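Why does my folding policy do worse with more demonstrations?

Posted by Kenta Ogura in Learning from Demonstration

Hello all, and apologies in advance for the length of this, I do tend to go on. I am working on paper folding with a two-armed setup, multi-fingered hands on both sides, and I have got myself into a muddle over a result I can't explain to my supervisor. The task is a plain one: a sheet lies flat on the table, one hand steadies it, the other brings a corner across and presses the crease. We teleoperate the arms to collect demonstrations and then train an imitation policy on the head camera plus joint positions.

My first batch was 601 demonstrations, all mine, collected over a fortnight in June. The policy trained on those was decent. Then we went up to 2855, with four more people at the controls, so five of us in all, and the new policy is clearly worse. It hovers. Both hands come in over the paper, the fingers open, and then they drift back and forth as if they can't agree who goes first. Training loss looks perfectly healthy, which makes it all the more maddening.

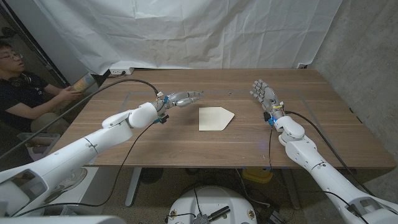

I have already been through the obvious things. Camera calibration was rechecked before and after the second batch, and the action chunk length is the same in both runs (13 steps). I also tried training on a random 601 taken from the big set, and that one hovers too, so I don't believe it's a matter of the network being too small for all the data. Has anyone met this before? I'd be so grateful for a pointer, even if it's only to a paper I ought to have read.

Meriem Benkirane
Accepted by the poster

Hello Kenta, your random-subset test is a lovely bit of evidence and I think you've very nearly answered yourself with it. Same number of demonstrations, worse behaviour, so what changed is the people. I had the same trouble with cloth on the Prasden project and lost the best part of a spring to it, so you have my sympathy!

When one person does all the teleoperation, they settle into a habit without noticing. Perhaps you always steady with the left and fold with the right, and you always pause at the same point before pressing. Bring in four colleagues and you have several habits for the same sheet in the same position. If your policy is trained with a plain regression loss, it will happily average a left-hand start and a right-hand start, and the average of those two is a pair of hands hanging over the table doing neither. The loss can look fine because most of each demonstration is the approach, and everybody approaches in much the same way.

What I would do, in this order. First, label each demonstration with the operator and with which hand touches the paper first. It's dull work, but a script on the fingertip heights will do most of it — ours needed only a little tidying by hand. Then train on one strategy alone and see whether the hovering goes away. If it does, you can either write a short protocol and keep everyone to it, or move to a policy that can represent several modes, such as a diffusion one. We did both in the end, and the protocol gave us more for less effort.

Look at the pauses too. New operators stop and think, and a policy with no memory can learn to stop and then never find a cue to start again. We trimmed the stretches where neither hand moved, and I was surprised how much that alone helped. Do keep the untrimmed copies, though, as the short pause while the crease is being pressed is part of the task and you don't want to cut that out by accident.

One more thing, as I'm rambling already: when you compare the two policies, mix up the order of the trials and have somebody else place the paper. I caught myself putting the sheet down more kindly for the model I was fond of.

Benmoussa

Could be lighting. Ours went funny when the sun came round in the afternoon. Have you tried turning the augmentation up?

Ullum

I'd go along with Meriem. I'd only add that you can check it cheaply before relabelling anything: train on your own 601 plus one colleague's, then swap in a different colleague, and so on through all four. With us it was one person out of the group, a very careful chap who liked to nudge the sheet straight before every fold, and the policy had picked up the nudge and would repeat it over and over. We kept his data but moved the nudging into a separate skill. There's a write-up of it in the Kiltance workshop notes if you can get hold of them, under the section on mixed operators.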